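Bin picking cell - upkeep tips, the short version

Wed 26 August. Stuff I keep telling people at the bench, typed up fast.

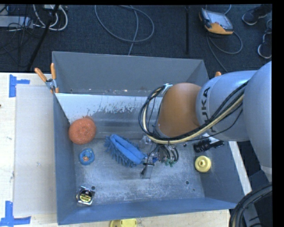

Cables first. Always. Run the arm slow through its whole reach and watch the loop near the wrist. Should move free, no rubbing on the bin wall. If it snags give it more slack at the bracket, not at the base.

Air tubing - push each line in till it stops, then tug. Hissing? Cut the end square and try agian. Fixes most leaks.

Fingers. Wipe with a damp cloth, no solvent, they go cloudy. Swap the pair at 50 hours even if they look ok. Spares are in the Nilden drawer.

Clamp the bin. Spring clamps are fine for light stuff, check them every morning. Bin slides even a little and your picks go off on one side, then you waste an hour blaming the software. Ask Apinya Kamolrat, she lost most of July to that.

Tape marks on the table: blue painters tape, redo when corners lift. Re-measure from the table edge, dont trust the old glue line.

Scuffed bin floor is ok. Flaking is not - scrape it, vacuum, wipe.

Pendant cable: coil it loose, off the walkway.

Log everything in Trilura. Last full check was at 283 hours, next one is on me.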